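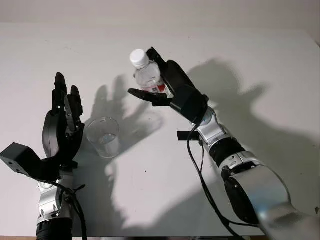

Water bottle, empty glass, white table. Friday sorted.

Right, a thread about the drinks table, seeing as I've now done it for two of these and people keep asking what they should buy. Long one, sorry!

First thing: the table. Plain white top, nothing on it, and I love it. I wanted a cloth, Anwara Dewan talked me out of it and she was right. You can spot a drip straight away and wipe it up before someone puts their elbow in it.

Glasses next. I'm very pro glass. A clear drinking glass makes even tap water look like you made an effort, and paper cups go soggy if you nurse your drink like I do.

Put the glasses out EMPTY. Last October I filled the whole lot early to be clever and by the time people came in they'd all gone flat and a bit dusty (the fizzy ones were tragic). Pour when someone's standing in front of you.

Now, pouring from a plastic bottle. Hold it round the body, where the label is, and don't squeeze! Those thin bottles give way and you get a great gulp of water all at once. I've done it down my own sleeve.

Also tilt slowly. A full bottle does that glug glug thing and spits. Once it's down a bit you can relax.

Caps. Please can we talk about caps. They're white, the table's white, they vanish. I keep a saucer for them now and it's changed my life.

Somebody asked about sizes. I got 20 of the 513 ml ones from Bhuiyan on the corner, such an odd size but they fit the fridge door. Big bottles are cheaper but they're heavy and you end up pouring two-handed like you're watering a hedge.

The glasses I use at home are Stekier ones. Had them ages, only 2 broken, both by me. They stack if you're brave. I am not brave.

Habibur Hettiarachchi has just replied to say a jug is the answer to all of this. Habibur, who is washing up the jug?? You've never once washed up the jug.

OK fair, he says he'll bring one and wash it. Screenshot taken.

Last bit: if you're doing squash as well, put it at the other end of the table. Otherwise everyone bunches up by the water and reaches over each other.

Lemon slices yes or no? I'm a no, the pips get everywhere, but tell me if I'm wrong and I'll pick some up on the way home.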